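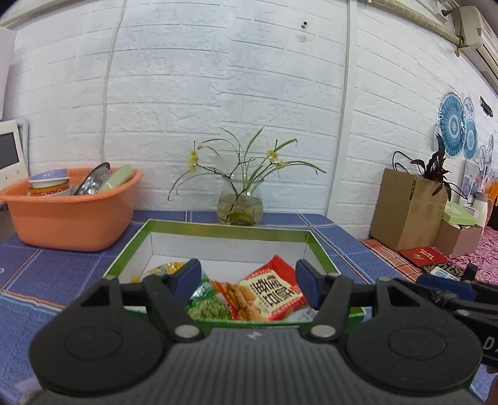 *Snacks in the green-rimmed box, red packet on top form.*

I drove to Mavbridge and back in October, a round trip of 1,134 miles, and I've been asked by several relatives why I didn't fly. There is a short answer, which is that Mavbridge doesn't have an airport, and a long answer, which is that I enjoy sitting in a car for most of a day with my own music and a bag of things I wouldn't eat in front of a doctor. I usually give the short answer.

People who like long drives tend to talk about the open road as if it were still out there. Most of mine was a four-lane highway with a mattress store every so often. I passed a lot of billboards for a personal injury lawyer whose face got bigger as I went west, and I spent a good part of the morning wondering whether he paid more for the bigger ones or whether he was simply more confident out there. Then his face stopped, all at once, at what I assume was the edge of his jurisdiction, and I kind of missed him.

## Leaving

My plan is always to leave at 6 a.m. I have never left anywhere at 6 a.m. At 6 a.m. I was standing in the kitchen in one shoe, rinsing out a travel mug that I'd put away dirty after the last trip, which was in the spring. It took some work. By the time I'd also gone back in for the phone charger, and gone back in again to check the stove I hadn't used, it was 7:40 and the school buses were out.

I do pack the night before, to be fair to myself. I pack clothes for a formal dinner, a hike and a cold snap, and then wear the same sweater the whole time. It's the small stuff I leave until morning, and the small stuff is what takes an hour and forty minutes.

## What the phone thinks

I use an app called Flatance for directions. A friend recommended it on the grounds that it "doesn't nag," and that's accurate. It will let you sail past your exit without a word, wait a respectful interval, and then quietly add twenty minutes to the arrival time at the bottom of the screen. I found this restful for the first half of the trip and passive-aggressive for the second.

It also has strong feelings about shortcuts. Outside Dratard it took me off the highway, through a neighborhood, past a high school, behind a feed store and back onto the same highway at the next exit. I looked it up at lunch and the detour was supposed to save me two minutes. I believe it, too, if you leave out the train I sat and watched go by. It was a long train. I turned the engine off and ate a cheese stick.

My father did all his driving from a paper atlas with the cover torn off, and we'd get lost just as often, but at least there was somebody to blame in the car.

## A word on food

Every long-drive person has a food policy and thinks everyone else's is deranged. I know people who don't allow eating in the car at all. I know someone who will eat a full burrito at seventy, which I think should show up on your license somewhere.

My own policy is that nothing gets eaten before the first state line, and I break it in the driveway. After that the rules are looser. Nothing with powder. Nothing that needs two hands. Chocolate goes in before noon if the sun is on the passenger side. I'll also say a word against trail mix, which I buy every time because it feels like a decision an adult would make. You eat the good bits by the second gas station and then you're alone with a bag of raisins for three hundred miles.

Gas station coffee has gotten better, and I resent it slightly. You used to know where you stood. Now there's a machine with a touch screen that grinds the beans while you wait and asks if you'd like it "bold," and a line forms behind you while you try to find the button for a lid size. The old pot on the burner tasted like a pencil, but you were back on the road in under a minute.

## The Kuster

I broke the trip up on the way out by stopping at a motel called the Kuster. I chose it because it had a picture of a pool on its website. The pool exists. It had a cover on it and, on the cover, another, smaller pool, made of rain.

The room was fine. I want to be clear about that because I'm about to complain. The bed was good, the shower was hot, and the heater under the window had a sign taped to it saying DO NOT ADJUST, so I adjusted it, and it made a sound like someone dragging a canoe across a parking lot. It did that every so often until morning. I lay there working out the interval between drags, and just when I had it, it would change. I think there's a kind of person who would have gone to the front desk. I put a pillow over my head and composed a review I never posted.

Breakfast was included. There was a waffle iron, the kind you flip, with a laminated page of instructions and a timer. A man ahead of me flipped his too early and the batter came out the side. We all looked at the cereal for a while to give him some privacy. Mine came out fine. I don't bring it up to brag, although I did eat it near him.

## Past the halfway point

There's a stretch in the second day where nothing happens, and I think that stretch is the reason I go. The radio goes to static and a man talking about soybeans. Podcasts stop working on me in the afternoon; I realize I've heard forty minutes about the history of salt and couldn't pass a quiz on it. So I switch it all off and drive. I had a few useful thoughts out there. I decided what to do about the gutters. I remembered the name of a dog that lived next door when I was seven. I rewrote, in full and out loud, an argument I lost at work in June, and I was magnificent in it.

I also talked to the cows, briefly. If you drive past cows and say nothing, I don't know what to tell you.

It rained from the grain elevators on, the fine sort of rain that's too much for no wipers and too little for wipers. My car has an automatic setting that's meant to sort this out. It waits until you can't see and then panics.

## Mavbridge

I got there after dark, so my first impression was of a well-lit car wash. In daylight it turned out to be a nice town with a river on one side and a hill on the other, and a main street where you still park at an angle. I'm bad at parking at an angle. Going in is easy; it's the backing out, blind, between two pickup trucks, with a prayer and one brake light. I started walking everywhere by the second morning and told people it was for my health.

I'd gone for a family thing, which I won't go into except to say there was ham. I had a good time. I was asked how the drive was by everyone who came through the door, and I noticed that what they want is one word, and that the word is "long."

## Home again

I did the return in one go, which I don't recommend and will do again. The lawyer picked me up where he'd left me, small at first. I skipped the Dratard shortcut out of spite and got stopped by road work on the highway instead, where the sign said to expect delays and I felt they'd been straight with me.

The odometer rolled over to a number ending in three zeros somewhere near the end and I missed it, after watching for it since lunch. I was trying to open a bag of pretzels.

I still haven't cleaned out the car. There's a receipt in the cup holder for 100 dollars of gas, most of it from one stop where I'd let the tank get low on principle, and the travel mug is rolling around under the back seat with an inch of coffee in it. I can hear it on left turns.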